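FOR IMMEDIATE RELEASE

Bristar Adds a Quiet-Season Walking and Kayak Tour on Medina Sound

PLERNUNA, February. Bristar, the family-run small-group tour company based on the old harbor street in Plernuna, is very happy to announce a new trip for guests who like to see a coastline slowly, with their own feet and their own paddle. The Cistum Trail & Paddle joins the company's regular program this spring, and bookings are open now through the Bristar office and through the travel agents who have looked after our guests for so many years.

The tour takes its name from the low, sticky-leaved shrub that covers the hills behind Medina, and which, if the spring is kind, turns the whole of the upper path white with flowers. Guests who joined us on the old Lighthouse Week will remember the smell of it on a warm afternoon. Many of them wrote to us afterward asking whether there might be a way to spend more time up there and less time on the bus, and this new itinerary is, in large part, our answer to those letters (we do keep them, and we do read them!).

Each departure is limited to 15 guests, accompanied from start to finish by the same pair of guides. The group meets at the Plernuna ferry landing in the early afternoon, where there is time for coffee and a proper hello before the crossing to Medina. Everyone stays at the same guesthouse for the whole trip, so there is only one unpacking to do, and the day bags are the only thing anyone has to carry on the path.

Mornings are for walking and afternoons are for the water, although the guides will happily turn that around when the wind asks for it. The walking route covers 26 miles over the course of the tour, split into comfortable stretches with plenty of stops, and no single climb should trouble a guest who is used to a decent walk at home. The kayaks are stable two-seaters, and paddlers who have never held a paddle before will get a full lesson in the sheltered basin beside the guesthouse before heading out along the shore.

"I have been taking people around this sound for most of my working life, and I still get excited when we come around the point and the village opens up in front of us," said Patricio Navarrete, founder of Bristar. "What I wanted was a trip where you could have that moment from the water one day and then look down on the very same spot from the hill the next. You begin to understand the place a little. You start recognizing the dogs."

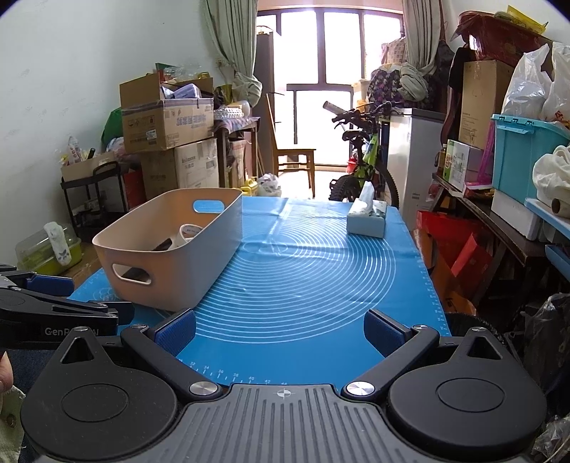

Vol. 15, No. 2

Leading the new tour is Hipólito Fuentealba, who grew up on the Medina side and whose knowledge of the paths comes from years of walking them to school. Hipólito spent much of the winter going over the route again with the Bristar team, talking to landowners, clearing a stretch that had become badly overgrown and choosing the picnic places, a job he admits he took very seriously.

"There is a flat rock above the second cove where you can sit out of the wind and eat your lunch with your boots off," he said. "I will not say exactly where it is, because you should come and see it. But I think people will remember that lunch. My mother's bread helps."

Meals, in fact, are a big part of the week. Breakfast and dinner are served at the guesthouse, with vegetables from the garden behind it and fish from the Medina boats when the boats have been out. Vegetarian guests are very welcome and will eat just as well as everybody else, and other diets can be arranged if our office hears about them at the time of booking. One evening is left free for anyone who would like to try the little restaurant by the slipway, or simply go to bed early with a book.

The price includes the ferry crossings, all accommodation, breakfasts, dinners and picnic lunches, both guides, and the use of kayaks, paddles, life jackets and dry bags. Rooms are twin share, with a small number of single rooms available for a supplement. Travel to and from Plernuna, insurance and drinks at the guesthouse bar are not included. Guests should bring walking boots that have already been worn in, a light rain jacket, a hat, and shoes that can get wet.

The kayak sessions always depend on the weather, and the guides' decision on the day is final. On afternoons when the water is too rough, the group will visit the net loft and the small boatyard in Medina instead, or take the low path out to the salt pans, where the wading birds are usually in good spirits whatever the sky is doing.

Guests who have traveled with Bristar before will receive early notice of the autumn departures by mail, as always. Travel agents who would like to walk part of the trail with Hipólito ahead of the season are warmly invited to contact the office, and we will do our best to find a place on one of the familiarization days.

About Bristar

Bristar runs small-group walking, boating and nature tours from its home in Plernuna. The company was started by Patricio Navarrete with one van and a borrowed rowboat, and it remains in the hands of the Navarrete family today.

Media and trade contact: Bristar Tours, Harbor Street, Plernuna. The office is open mornings from 9 a.m. to 1 p.m., and messages left after that are answered the next working day.

###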